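I'd been meaning to talk to the woman who runs the dog boarding house in Gemier ever since she took in our spaniel in July. She has 11 dogs staying this week, and she made me tea anyway (in a mug with a paw on it, naturally!).

She started at 63, after a working life in the offices at Uysal. "Everyone thought I'd take up bowls," she told me. "I wanted noise in the house."

And there is noise! We had to shut the kitchen door twice before I could hear my own questions.

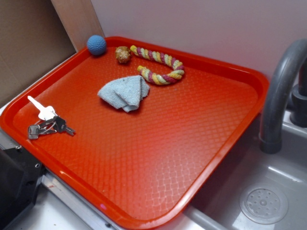 Small things on the red tray, by the sink.

I asked what owners get wrong. "They pack for themselves," she said. "Three coats, a birthday cake. Bring me the food he's used to and a blanket that smells of home, and he'll sleep."

She walks them in pairs along the old Driseck road, never more than 2 at a time, and she's out again after supper with the ones who fret.
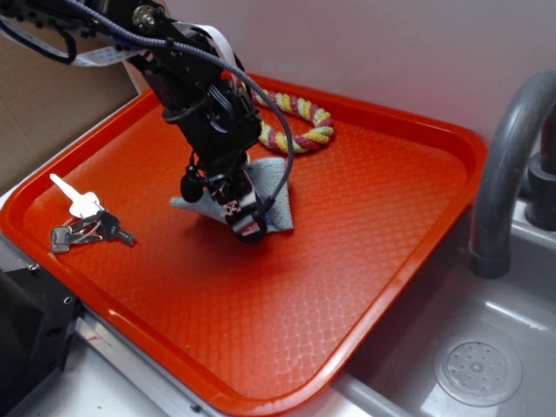
The first night

"First nights are the worst, for me as well," she said. She leaves the landing light on and the radio low, and I got the feeling she doesn't sleep much either.
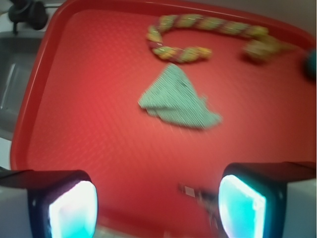 Does she ever get too fond of them?

"Every time. I had a whippet from Rekau for a month and cried all the way back from the station."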